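Timska : entretien et réglage des deux pinces à main

Le README de la paire de pinces, version longue. Dernière mise à jour : 13 octobre 2022.
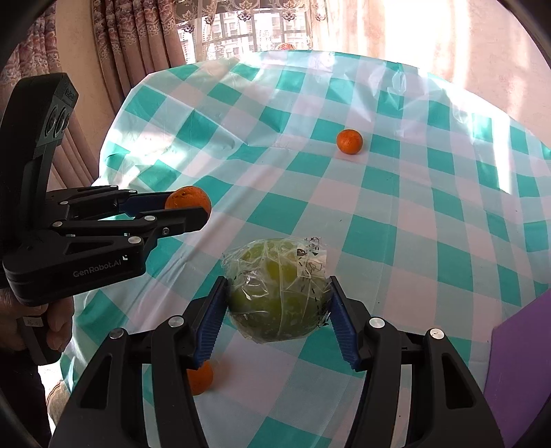
Avant de commencer

Je tiens ce fichier pour moi d'abord, et pour tous ceux qui reprennent la paire après moi (bon courage, elle est attachante !). Le projet s'appelle Timska, le carnet de réglages s'appelle Grevau, et les deux vivent dans le même dossier. Si vous cherchez les scripts d'export, c'est dans Kunari, pas ici.

Les patins bleus

C'est la pièce que je surveille le plus. Les nervures se chargent de poussière, de jus d'agrume, de tout ce qui traîne, et ensuite ça glisse. Je les passe à l'eau tiède avec une brosse à dents souple, jamais de solvant, et je laisse sécher une nuit. Sur un gros fruit emballé dans du film plastique, le contact n'est pas le même que sur une mandarine nue : le film se plisse et le fruit peut tourner dedans. Donc je teste toujours les deux, un gros agrume filmé et une petite mandarine, avant de dire qu'un réglage est bon.

Les articulations

Une goutte d'huile fine par pivot toutes les 1000 fermetures, et on essuie bien (j'ai taché une nappe, une fois, ça suffit). Le compteur de la pince gauche affiche 2978, celui de la droite 695 : j'ai remis la droite à zéro en changeant sa tringlerie, ne cherchez pas de bug.

Les optiques

Chiffon microfibre, rien d'autre. Et attention à la lumière ! Une nappe brillante en plein soleil, ça vire au blanc d'un côté et les bords des petits fruits deviennent pénibles à suivre. Je tire le rideau ou je tourne la table.

Remise à zéro de l'ouverture

1. Fermer les mâchoires à vide, sans forcer.
2. Noter la valeur dans Grevau.
3. Ouvrir en grand, noter encore.
4. Refaire le tout si les 2 passages ne concordent pas.

Reste à faire

Commander des patins de rechange chez Pichler avant novembre, et refaire l'étiquette du manche gauche.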